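I gave up my laptop for a phone and a folding keyboard

September
By our technology columnist

My laptop weighs more than my cat, and for years I hauled it everywhere, so when the hinge finally gave out on a train to Drirnbridge I decided to try something a bit silly. I would do all my work on my phone for a whole month. Writing, invoices, video calls, the lot!

The shopping list was short. I bought a folding keyboard called the Wirkel, which cost me $40 and closes up to the size of a paperback, and a little stand from Jelteo that I have already sat on twice. I also signed up for Bang, an app that spreads your phone's windows across any monitor you plug into. That one is $120 a year, and I winced when I typed in my card number (on the Wirkel, with one typo).

The first week was rough. My thumbs kept reaching for the screen while my fingers were busy on the keys, and every message from my sister landed right on top of whatever I was writing. I lost half a column when I swiped the wrong way. Then I found the setting that hushes everything except calls, and the mood in my kitchen improved a lot.

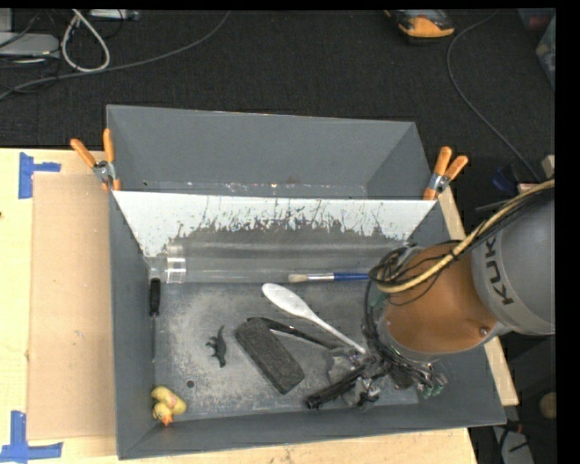 Two orange-handled spring clamps on a gray bin, with a KUKA arm reaching in.

Writing turned out to be the easy part. A phone screen holds maybe a paragraph at a time, so I stopped fiddling with the top of the page and just kept going. My drafts got longer and messier, and my editor says she likes them better. I'm choosing to believe her.

Spreadsheets were another story. I have one for my taxes with 40 columns, and scrolling sideways through it on a phone is like reading a billboard through a mail slot. Plugged into the monitor at the Drirnbridge library it was fine, except Bang crashed 2 times in one afternoon and took my totals with it.

Battery life was the other headache. Calls eat it for breakfast, and the port I needed for the charger was the same one I needed for the monitor. A small hub fixed that, but now I was carrying a phone, a keyboard, a stand, a hub and a nest of cables, and my bag was creeping back up toward cat weight.

So the laptop is at the repair shop getting its new hinge, and I'll be glad to have it back at tax time. The Wirkel still comes with me on the train, though. I wrote most of this on it, somewhere between the second stop and the coffee cart.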